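The Long Quarrel Over the Short Leg

My dining table has rocked for eleven years. It rocked in the old apartment and it rocks in the new one, which rules out the floor, although I blamed the floor for most of a decade and once said unkind things about it to a landlord.

The wobbly table is the most democratic of household troubles. Rich people have it too, only with better coasters. We fold a matchbook, slide it under, and for one dinner we live like kings. Then someone vacuums.

I took the matter to Segundo Palomino, who repairs furniture in a shop called Flatness and has the calm of a man who is never asked to hurry by anyone but me. He has leveled 337 tables and keeps the tally in pencil on the wall. "Mostly people saw," he said. They decide a leg is long, they trim it, and now another leg is long. He once met a dining table that had been corrected down to the height of an ottoman.

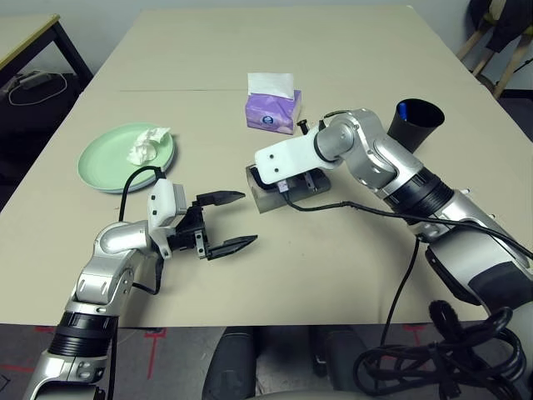
His advice was to turn the thing a little at a time before reaching for any tool. On a floor that dips and swells gently, a square table with four equal legs can usually be rotated to a spot where all four feet touch. There is real mathematics behind this, and I tried it at midnight in August. I found the spot. It put one corner across the kitchen doorway.

So I went shopping. The Hakinar leveling kit was $60 and came with a booklet longer than my lease. The Dunbar, a pedestal model, was $859, and in the showroom I leaned on it with one elbow, casually, the way you might test a fence.

It rocked. The salesman handed me a folded card from his jacket pocket. He had a stack of them.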